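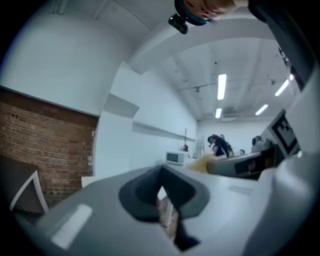 Pernura 204 External Backup Drive, refurbished

The Pernura 204 is a desktop backup drive for home users and small offices. It connects to a laptop or desktop computer with the USB-C cable in the box, and a USB-A adapter is included for older machines. Ours are refurbished in the Fledness workshop, wiped, tested for 62 hours under continuous read and write, and sold with a one-year warranty.

Storage is 4 TB. For most households that leaves room for several years of photos, documents and mail, plus a full copy of the computer's own disk. If you edit video, look at the larger Meinecke units instead.

The drive arrives formatted for Mac. Windows users will need to reformat it before first use, and the printed card in the box gives the steps. We can do it for you before shipping at no charge — write "Windows" in the order notes. A drive that will be shared between a Mac and a Windows computer should be formatted as exFAT, but Time Machine will not back up to an exFAT disk, so decide which matters more to you.

Setting up Time Machine takes a few minutes. Plug in the drive, open the Time Machine settings, add the drive as a backup disk, and choose whether to encrypt. If you encrypt, write the password down and keep it somewhere away from the computer. We can't recover it. The first backup is slow and is best left to run overnight. After that only changed files are copied.

The 204 has its own power supply and won't run from the USB cable alone. The power light is white when the drive is on and blinks during copying. Always eject the drive before unplugging it. The fan is quiet at desk distance but it can be heard in a bedroom.

What's in the box
Pernura 204 drive
Power supply, US plug
USB-C cable, 3 ft
USB-A adapter
Setup card

Not included: the wall bracket (part 3007), which fits both the 204 and the older 102. The 102 used a different power supply. Please don't swap them — the plugs look alike but the voltage is different.

Cosmetic condition varies. Grade A units have no marks on the top or front. Grade B units may have light scratches or a faded logo and cost less, but they go through the same tests. Choose the grade from the menu before adding to cart.

Orders placed before 2 p.m. ship the same day. Local customers can pick up at the Fledness counter, and we'll move files over from an old drive for a flat fee if you bring both. Returns are accepted within 30 days. Erase your files before sending a drive back.

Related items
Pernura 102 Backup Drive, Grade B
Wall Bracket 3007
Meinecke Two-Bay Desktop Storage
Nevalora USB-C Hub
Replacement Power Supply for Pernura 204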